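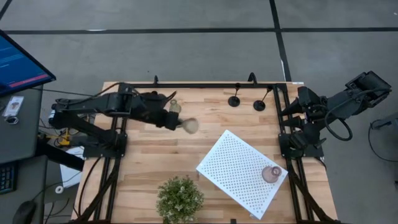 Open day at Plenusstead: was it worth the trip?

I went along on May 9, 2022, half expecting to be sold something. The leaflet promised "styling for small spaces" across 11 rooms, and I have been caught out by leaflets before.

The part I'd come for was the glassware table. Wooden top, pale planks, a bushy green plant at one end and a little pinkish-mauve vase with a round body and a short neck, set on a white board full of holes. The vase I liked. The board I'm less sure of. It sat at a slant to everything else, and I kept wanting to straighten it. A small see-through bottle was part of the display too, and very nice it was, but where would you keep it? My windowsill is full.

Sutcliffe, who ran the room, say they have 400 pieces of small glass in the catalogue. Fine – but only a handful had come out for visitors, and the price list was in another building.

The Caleo room next door was mostly cushions. I gave it two minutes.

Tea was 2 pounds and came in a paper cup. The 116 bus back runs once an hour and the last one leaves before the talks finish, so drive if you can. I'd go again for the vase, if they ever put a price on it.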